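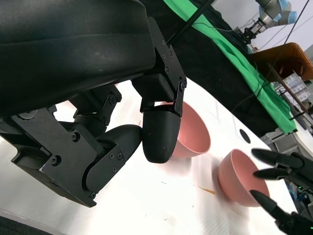 Visit report: the Prustik hand kit, seen at Stastano in Cáceres

April 18, 2026

Our company packs kitchen goods for small shops, and we look for a robot that can take bowls and cups from a table without a special holder for each one. In January we received the offer from Stastano for their Prustik kit. The price for the basic version is 2,234 euros, without the arm. Before we say yes or no, I went to their workshop to see it.

What is in the offer

The kit comes in two versions. The first is a gripper with two fingers, linkage plates and rounded black fingertips. The upper fingertip is 3D-printed and you can see the fine layer lines on it. The second version is a hand with several slender, pointed fingers, and it costs more. Both can be rented for 25 days with the option to buy after. I find this a fair arrangement for a firm of our size.

At the table

The work was shown on a white table with two pink bowls of the same shape. This was good for me, as our own bowls are also smooth and round. The gripper worked at one bowl and the hand came to the other one from the opposite side, with its fingers curled toward it. The table is a little glossy and has some scuffs, so I suppose it is used every day.

I asked about the fingertips, because in our place they will touch many hundreds of pieces in a shift. The engineer told me they are a wear part and a set can be changed with one hex key. A spare set takes two weeks to arrive. For me this is too long — we would have to keep our own stock from the first day.

Service and training

Training is one day at the customer's site. The manual has 46 pages and it is clear, but the chapter about cleaning is short. I also asked who repairs the hand if a finger fails. It must go back to Cáceres, and the rental version is replaced during this time, the bought version is not.

For comparison we still have the offer from Potstead, which includes the arm but only a simple gripper. I will visit them next month. Until then I have asked Stastano to send the written conditions for the rental, and the price of the spare fingertips.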